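## 4. Setting up the Zumulano two-bin picking cell

This section covers the physical set-up, camera registration and first trial block for the self-supervised grasp experiments. It assumes the arm has been mounted and commissioned as described in Section 2, and that the controller boots to the idle state without faults. Readers who only want to reproduce the offline results can go straight to Section 7.

The method in short: the arm picks blocks from one bin and drops them in the other until the source bin is judged empty, then the roles swap. Each attempt is labelled by the gripper's finger gap after lift. No human labels are used. The grasp network is retrained between blocks of attempts, and the retrained weights are used for the next block.

### 4.1 Before you begin

You will need:

- two sheet-metal bins of the same size
- two bar clamps
- the block set (see 4.4)
- the registration plate and its pointer tool
- a steel rule
- a laptop on the cell network with the `paju` package installed

**Caution:** Engage the emergency stop before reaching into the workspace for any step in 4.2 or 4.4. A paused program isn't a stopped arm. The scheduler resumes by itself when it loses and regains contact with the logging server.

### 4.2 Placing and clamping the bins

1. Engage the emergency stop.
2. Clear the tabletop within reach of the arm. Leave the spacer boards in place if they are already under the bins.
3. Set the front bin down with its long side facing the operator. Push it against the locating marks.
4. Set the rear bin directly behind it so that the two rims meet along their full length.
5. Fit one clamp on each side and tighten them alternately, a quarter turn at a time, until the bins no longer shift under hand pressure.
6. Measure the depth from rim to floor at the four corners of each bin. The readings for a given bin should agree to within 2 mm. If they don't, loosen the clamps and start again from step 3.

**Note:** Over-tightening bows the walls of the bin. The planner models each wall as a flat plane, and a bowed wall will produce collision stops on otherwise valid grasps close to the edge.

**Note:** Mark the clamp positions on the table with a pencil once you have a set-up that passes step 6. Agnese Liepiņa's re-clamping test at Bindthorpe found that returning the clamps to marked positions was enough to avoid repeating the full registration, provided the short check in 4.3 passed.

### 4.3 Registering the camera

The overview camera is fixed. It must not be moved between the registration and the end of a trial block.

1. Place the registration plate flat on the floor of the front bin.
2. Release the emergency stop and start the routine:

 ```
 paju register --bin front
 ```

3. Jog the arm until the pointer touches each target in turn, and confirm each one on the laptop.
4. Repeat for the rear bin with `--bin rear`.
5. Remove the plate and the pointer tool, then refit the gripper.
6. Run the short check:

 ```
 paju register --check
 ```

The check moves the open gripper over each bin and compares its expected and observed positions. If the check fails on one bin only, the bin has most likely moved. If it fails on both, suspect the camera mount.

**Caution:** The short check moves the arm at full trial speed. Stay clear of the bins.

Registration values are written to the session folder, and they aren't carried over to a new session unless you pass `--reuse`. We made that the default after a block of attempts was run at Bindomora on the previous week's values. The grasps looked plausible in the log, but the offset was large enough to teach the network a consistent bias to one side. The entire block had to be discarded.

### 4.4 Loading the blocks

The standard set is made up of rectangular blocks in dark green and reddish-brown. Colour isn't given to the grasp network as a class, and the colours are there so that a person reviewing a log can tell touching blocks apart.

1. Engage the emergency stop.
2. Tip the blocks into the front bin from just above the rim. Don't arrange them by hand.
3. Confirm that no block is standing on end or resting on the rim.
4. Release the emergency stop.

**Note:** Hand-arranged blocks are a real source of error in this experiment. People spread things out without meaning to. When Uldis Kivi compared placed and tipped starts, the placed starts gave a higher success rate for the first few attempts of a block and no difference afterwards. The gain came from spacing alone.

### 4.5 Capturing the reference view

The reference view is used by the emptiness detector, which decides when to swap source and target. Capture it with both bins empty:

```
paju reference --capture
```

Retake it whenever a bin is replaced, turned around or cleaned. The bins pick up scratches and scuffs in service, and the detector subtracts these as background. A bin that has been cleaned since the last reference will be reported as occupied.

If the lighting in the room changes through the day, take one reference in the morning and one at 4 pm, and pass both to the scheduler. The detector then uses whichever is closer to the current view.

### 4.6 Running the first block

1. Start the scheduler with exploration on:

 ```
 paju run --attempts 200 --explore
 ```

2. Watch the first swap from the front bin to the rear bin. After that the cell may run unattended inside the guard.
3. When the block ends, read the summary line. It gives attempts, successes and aborted motions.

In exploration mode the grasp point is drawn from the network's output with added noise, so a low success rate in the first block is expected. In our baseline run the first block gave 148 successes. Don't tune anything on the basis of one block.
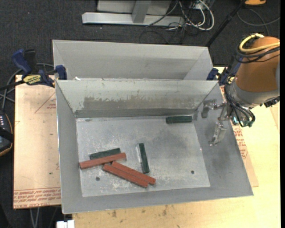
Grasp ranking is the part of the method most sensitive to clutter, and the ranked list should be checked by eye before exploration is turned off. Open the viewer with `paju view --ranked` and step through several overview images. Isolated blocks should score highest. Blocks lying side by side should score lower across the shared edge, where a finger has no room to enter, and higher across the ends of the pair. The two parallel reddish-brown blocks below the longer red one are a suitable test case, as is the dark green block lying against the base of the back wall, where one finger must pass between block and metal. The central green block also has a whitish reflection on the floor immediately to its left; an under-trained network tends to treat a patch of that sort as an object edge and shifts the grasp toward it. If the top-ranked grasp is centred on bare floor, run another exploration block before going on.

### 4.7 Interpreting the labels

A label is positive when the finger gap after lift is above the closed threshold. This gives two kinds of wrong label, and both should be known before results are reported.

- **False positive.** Two blocks are lifted together. The label is correct for the lift but the grasp isn't one we want the network to learn. Double lifts are filtered by gap width where the blocks were side by side. They are not filtered where one block was lying across another.
- **False negative.** A block is gripped by one corner and slips out before the gap is read. The attempt is recorded as a failure even though the grasp point was close to a good one.

Tassanee Suksawat reviewed 657 attempts by hand for the second report and recommended leaving both kinds in the training data. Removing them made no difference that could be separated from run-to-run variation. They should still be removed from any test set.

### 4.8 Faults seen during set-up

**Scheduler swaps too early.** A block in a far corner is being missed by the emptiness detector. Check the mask with `paju reference --show` and widen it to the foot of the walls.

**Scheduler never swaps.** The reference view is out of date. Retake it as in 4.5.

**Collision stop on approach to a wall grasp.** Check the clamps first, then the corner depths. If both are sound, increase the wall margin by one step in `cell.yaml`. Each step removes a strip of graspable floor, so note the change in the log.

**Gripper reports a gap when empty.** Debris or wear on the fingers. Clean the contact faces, close the gripper fully and rerun the zero routine from Section 3.

**Cable catches during wrist rotation.** Stop the arm and re-dress the cables with enough slack for the full rotation range. Don't limit the rotation in software as a workaround — the network's angle output covers the full range, and clipped attempts are logged as failures.

Questions about the scheduler go to Dalia Mets. Questions about registration and the `paju` package go to Aušra Koppel. Include the session folder and a copy of `cell.yaml` with any fault report.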